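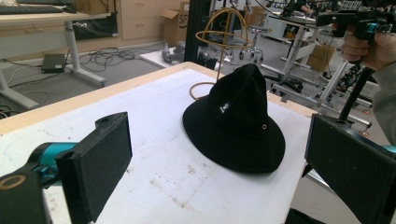 Re: [hatcare] Bucket hats on wire stands, yes or no?

April 25, 2025
By Sânziana Mihăilă

Answering Lenuța's question from earlier in the thread. I've left her message in so people don't have to go looking for it.

Lenuța Dinu wrote:
> I have been putting my felt hats on stands for years and I am happy
> with that. Now I also have several bucket hats, mostly black, and I
> don't know what to do with them. They are soft all the way through.
> When I stack them, the brims come out wavy. When I hang them from a
> hook, they get a point in the crown. I was looking at the wire stands
> with the round cage on top, the gold ones. Does the wire leave marks?
> Is it any better than a shelf? I would like to buy the right thing
> once. Also, how do you get the crown to stand up again after it has
> been folded?

The short answer is that I use a wire stand for hats I wear every week and a flat surface for everything else.

The stand I have is the same kind you're looking at. It has a ball made of curved loops, a thin stem, and a looped base. It's light, and the base has to sit on something level. I tried it on top of a dresser with a runner on it and the runner made it lean. On a plain shelf it's fine.

As for marks, the wire can leave them if the fabric is thin and the hat stays there a long time. I left an unlined one on the stand from the beginning of February until I needed it again, and there was a faint ridge over the top where two loops cross. It came out with steam. A lined hat left for the same time had nothing. If you want to be careful, put a cotton scarf or an old T-shirt over the ball first. Don't use anything with a raised seam, or you get the seam instead of the wire.

The bigger problem for me is the brim. On a stand it hangs down all the way around, and a soft wide brim will slowly learn to point at the floor. Some people want that. I don't, so a floppy hat gets set down on its brim with the stand left to one side, and I spread the brim by hand until it lies flat. The crown will usually hold itself up. If it doesn't, I put a loose ball of acid-free tissue inside, enough to support the top without pushing the sides out.

Getting the crown back after folding:

1. Turn the hat inside out and brush the lint out of the seams.
2. Turn it right side out again and put your fist inside, up to the top seam.
3. Steam from the outside, keeping the nozzle a few inches away. Go around the side first and finish with the top.
4. Take your hand out, set the hat down on the brim, and pull the brim outward a little at a time. Work on opposite sides so it doesn't creep.
5. Push the top with two fingers where it has a fold and let go. Repeat until it stays where you want it.
6. Leave it alone until it's completely dry.

Keep the steam off anything glued on. Stitched labels and embroidery are usually all right from the back. If the hat has metal eyelets, wipe them afterward with a dry cloth so no water sits in the ring.

You can skip the steam if the crown only has a small dent. I just pinch the top into the shape I like and leave it. With a bucket hat there isn't one correct shape anyway. The same hat can look round or come to a peak depending on how you last handled it, and both are fine for storage as long as there's no hard crease.

About the surface. I put a white covering down when I work on black hats. Lint and loose thread show up on it right away, and so does dye if a new hat is going to bleed. It doesn't stay white for long. Mine has smudges that I can't get out anymore, so before a pale hat goes down I turn the sheet over or get a clean one. Check the underside of the brim before you put the hat away, too. It's the part that was touching the table and the part I used to forget.
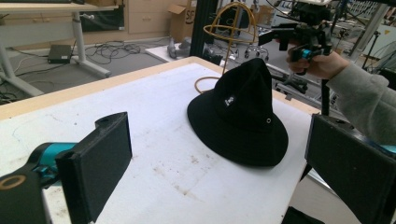 Aiguo Jiang wrote:
> I would add that the shelf matters as much as the stand. I had mine
> next to a window and the side of the brim facing the glass went brown
> in one summer. Black cotton fades faster than you think. I now use
> Kasden boxes, the low ones, one hat in each, with the brim flat and
> tissue in the crown. I don't own a stand and I have never missed it.
> The only trouble is that I don't see the hats and so I wear the same
> one all the time.

Agreed about the window. I'd forgotten to mention light. Boxes are good if you have the room. Mine have to share a closet with coats, so I only box the ones that are out of season. Label the short end of the box, because you won't see the lid once they're stacked.

Ruxandra Roman asked me off-list whether she can wash a bucket hat in the machine. Go by the care tag. If there isn't one, I wash by hand in cool water, press it in a towel without wringing, and dry it flat on the brim with a small bowl under the crown. A wire stand is also useful at this stage, as air gets in from underneath, but put the hat on it only after it has stopped dripping, and move it to the table while the brim is still damp so you can flatten it.

Lenuța, if you're buying one thing, buy one stand for the hat by the door and clear a shelf for the rest. Check that the stand is tall enough for the widest brim you own to hang free of the base. I still need to find out where mine came from and will post the name when I do.

Sânziana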